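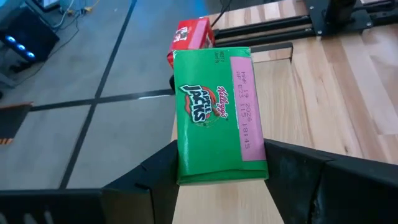
Figure 1. A single-serving box of Kellogg's Apple Jacks over a wooden tabletop.

Breakfast wasn't a meal in our house, Hedvika Kadlec told me when I asked her to keep a food diary, so I don't know what you want me to write in the morning column. She had a point, and it took me most of that winter to see how big a point it was. My diary form had a column for breakfast, one for lunch, one for dinner and a skinny one at the far right for "other." Hedvika put nearly everything in "other." By the second week she was writing on the back.

4. What the diaries showed, and what I got wrong

I should say up front that I went into Flamness with a pretty fixed idea of what I'd find. I grew up eating at a table at seven in the morning with the radio on, and I figured people who worked shifts at the Drarnmont plant would do the same thing, just at odd hours. Somebody coming off nights would have breakfast food when they got home, somebody going on would have it at supper time, and so on. The older writing on shift work and meals mostly talks this way too (I reviewed it in section 2 and won't drag you through it again). The clock moves, the meal stays put.

We collected diaries from 40 households. I also did long kitchen-table talks with 4 of them, which is where most of the good stuff comes from. The diaries tell you what got eaten and when. They're terrible at telling you what people thought they were doing.

Take Gil-soo Won. His diary has an entry at 3:40 in the morning that reads "eggs, rice, leftover soup." I coded that as dinner, because he'd finished work at three. My coding partner, Fiorella Cattaneo, coded it as breakfast, because of the eggs. We argued about it for a whole afternoon – a really enjoyable afternoon, if I can say that in a paper – and then I just called him up. He said it was "the soup." He didn't have a name for it beyond that. His wife made soup on her day off and he ate it when he came in, and if there were eggs he'd put an egg in.

After that we threw out the meal codes and started over. The new scheme sorts entries by who else was in the room and whether anybody sat down. It's clumsy, and it made a mess of the first 2 weeks of data, which we had to go back and redo by hand. But it caught something the old one missed completely. People sat down together far more than I'd expected, only they did it at times I'd been reading as snacks. Mi-kyung Maeng's family all ate toast standing up at various points before noon, each one alone, and then sat around the table at four for tea and whatever was in the cupboard, every day, for close to an hour. On my first form that hour shows up as "crackers."

The sweet stuff deserves a word, and cereal especially. In these diaries cereal is mostly a late-night food for grown-ups. Afiq Sembiring ate it dry out of a mug while he did his bills. Kids had it too, sure, but a bowl after a late shift came up again and again, and people were a little shy about it. "You're not going to put that in, are you?" Afiq asked me. I said I'd like to, and he laughed and said fine.

I want to be careful here. Flamness is a small place, around 2,000 people when we did the work, and one employer sets the hours for a big share of them. We collected in January, when it's dark early and folks stay in, and I'd bet the four o'clock table looks different in summer. The households also skew toward people who like to talk, seeing as the ones who didn't mostly never sent their diaries back. Fiorella thinks this matters more than I do. She'd put it in the abstract.

What I'm comfortable saying is that asking people to fill in three named meals made them tidy up their days for us. Several went back and moved things into the "right" column before handing the form in. You can see the erasures, and in one diary a whole plate of dumplings travels from "other" to lunch and then back again. Section 5 goes over the blank form we used for the follow-up in Wurovari, which has times down the side and no meal names anywhere.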